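Subject: Re: [home-and-desk] What to keep on the shelves over a built-in desk?

Hello all,

I've been meaning to answer this one since it came through at breakfast, and then the day got away from me, so please forgive the length. I'm going to quote the original in full because a few people have joined the list since and might like the whole story.

> Hi everyone,
>
> We moved to Cullthorpe in March and the apartment came with a big white built-in, desk below and cabinets and cubbies above. I love it and I have no idea what to do with it. At the moment the books are going in wherever there's a gap, and every time I sit down to work I end up with a pile at my elbow because I've pulled out four to find one.
>
> The desk is not very deep. The cubbies are all different sizes. My partner thinks we should buy matching boxes and hide the whole lot. I think books should be out where you can see them, but I admit it looks a mess.
>
> How do you all decide what goes up, what goes down, and what just shouldn't live at a desk at all? We have 57 books that we'd both fight for, plus a lot of catalogs and binders that nobody has confessed to owning.
>
> Thanks from a very untidy corner of Cullthorpe

First of all, congratulations on the move! A built-in is a lovely thing to inherit, and I'd much sooner have one with odd-sized cubbies than one of those with every hole the same. Mine is white too, and I've been through three or four arrangements with it over the years (the first was dreadful, all the heavy things up high, and I'll spare you the details of the evening I changed my mind).

My main advice is to leave the boxes in the store for now. I know your partner won't like that. But if you buy matching boxes before you know what you've got, you end up sorting your belongings to suit the boxes, and then there's always one box that turns into soup. I did precisely this. I ordered 20 from Skovia, nice sturdy ones with a label slot on the front, and 19 of them are now in the attic holding Christmas things. The last one holds batteries.

So begin with the desk. Take everything off the cubbies nearest the desktop and put it on the floor behind you, or on the bed if the floor won't do. Then work as you normally would for a week or so, and whenever you fetch something from the heap, put it back in the low cubbies instead of back on the heap. By the end you'll have the things you really use within arm's reach, and you won't have had to think very hard. What's left on the floor goes up, or goes away.

The big reference books and furniture catalogs deserve a thought of their own. I'm soft on these. A thick one with a stiff cover wants to be low down, because you're always lifting it in and out one-handed while holding a pencil or a sandwich in the other. I've added one picture of a red book held just above the desktop, near a low cubby.

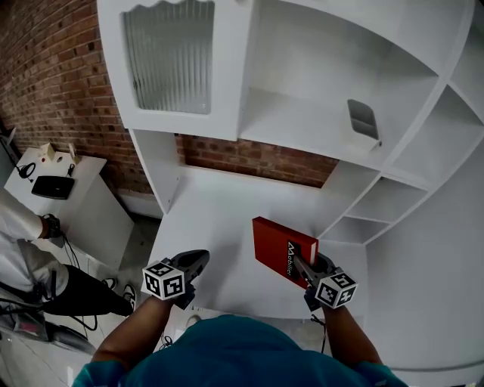

Liang wrote to me off-list after I'd posted a shorter version of this last year, and said that keeping the heavy volumes low was all very well, but that a cubby right at desk height soon becomes a landing strip for mail, and had I thought of putting the catalogs on their sides so there was no flat ledge in front of them? I hadn't, and I've come around to it, at least halfway. If the cubby is wide and short, laying them flat with the spines facing out does use the space better, and a stack of three or four is easy enough to lift from. More than that and you're back to your pile at the elbow. So these days I stand the tall ones and lay the wide ones, and the mail goes in a tray by the front door where I can ignore it properly.

Now, the cabinets with doors. You don't say whether yours have glass in them, but if they do, and it's the ribbed or frosted kind, you have a very forgiving piece of furniture. You get a bit of color through the glass and none of the detail. That's where I'd put the binders nobody will own up to. Paperwork, warranties, the instruction booklet for the heating — all of it can sit behind there and look like something deliberate. I'd keep a plain door for anything with a bright label, chargers in their packaging and so on.

The large open compartment, if you have one up top, is the hard one. Everybody wants to fill it. I would ask you to try it nearly bare for a while, with one or two containers and nothing more. It gives your eye somewhere to rest when you look up from your work, and it leaves you a place to put the cake stand or the sewing machine when company comes. I held out for a whole winter with just a storage jar up there and I was surprised how much calmer the room felt, and then I'm afraid I filled it with yarn. But it was a good winter.

A few smaller things, in no special order:

- Cables. If your laptop lives on a side table and comes over to the desk for the day, give the charger one home and leave it there. Mine used to travel and I was forever under the furniture.
- Dust. White shelves show it sooner than you'd believe. I do the low cubbies when I do the desk, with the same damp cloth, and the high ones when I'm feeling virtuous.
- Backs of shelves. If your desk has an open back with the wall showing, don't push books hard against it, particularly if the wall is brick. It scuffs the corners. A strip of felt does nicely, and Sketen sells it by the roll (part number 3234 if you're ordering from the paper catalog, which I still do).
- Labels. Only on things with lids. I went through a phase of labeling open shelves and it felt like living in a pharmacy.

As for your 57, please don't let anybody talk you into sorting them by color unless it makes you truly happy. I sort mine by where I am when I want them. Cookbooks went to the kitchen, poetry went beside the bed, and once those had gone the desk had far less to carry. You might find that a good third of your fighting-for books don't want to be at the desk in the first place, and then the two of you can stop arguing about boxes.

Do write back and tell us how the floor heap goes. And if your partner still insists on boxes at the end of it, measure the inside of the cubby and not the front edge. Mine are narrower at the back by the width of a thumb, and I have the attic to prove it.

I'd also be glad to hear from anyone who has solved the problem of very thin books and pamphlets, the sort with no spine to speak of. Mine slide down flat behind everything else and I find them in the spring. I've tried magazine files and didn't care for them — they lean. I've tried a bulldog clip on the shelf edge, and that was worse.

Warm wishes to you all, and to the untidy corner in particular.

--
Sent to the home-and-desk list. Please trim your quotes when replying (I know, I know, I didn't).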